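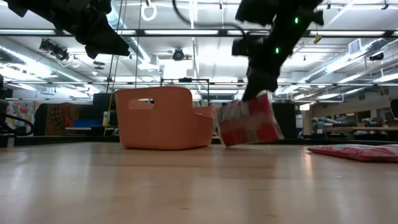

Soledad Barrios objected to the first draft of this section on the ground that a kit should be judged on what its buyer can do with it in the first week, and that we had written instead about what its maker could do with it after a year. We have accepted the point. The account that follows is organised by what a new owner meets, in the order it is met.

Figure 3. Basket packing task with the Ornonis two-arm kit. The right arm is at a red and white package beside the orange basket; the left arm holds nothing.

4.2 Basket packing

The Ornonis kit is sold by Bavville as a pair of arms with grippers, a power unit, cabling and a licence for the Sollum control software. The buyer supplies the table and the computer. Of the tasks in the supplied workbook we chose basket packing for the longer trial, as it calls for both grasping and placing and uses goods that can be bought at any supermarket.

The task is simple to state. Packages lie on the tabletop near a basket, and each must be lifted over the rim and released inside. Soft plastic packages are harder to deal with than boxes. Their contents shift when they are lifted, and the film wrinkles under the fingers, so a grasp that is sound at the start of the lift may not be sound at the end of it. The basket in Figure 3 has a rim that drops to a lower section on one side, and we programmed the approach from that side wherever the reach of the arm allowed.

We ran 200 attempts with the factory settings. In 43 of these the package was dropped or was not picked up at all. Most of the failures were poor grasps near the edge of a package, where there was little for the gripper to close on. A smaller group came from the release, when the film stayed caught on a fingertip and the package came back out with the gripper. The workbook mentions the first problem and gives a setting for it. It says nothing of the second.

Changing the closing speed, as the workbook advises, helped with thin packages and made no difference we could see with thick ones. Slowing the lift helped with both. Neither change requires programming, and both can be made from the main Sollum menu, though the labels on that menu are not the ones used in the manual. Bhavana Varma kept a list of the mismatches, which we have sent to the seller.

The second arm was of limited use here. The workbook has it steady the basket, but the motion supplied for this was slow and we left it out of the trial. It came into its own in the folding task (Section 4.4). A buyer who wants packing alone should ask whether Bavville will sell a single arm. When we asked in December, it would not.

Calibration had to be repeated whenever the table was moved. The routine takes 2 people if done as the manual describes, one at the computer and one at the arm. Crescencio Vidal found that it could be done alone with the computer placed within reach, and we worked that way for the rest of the trial.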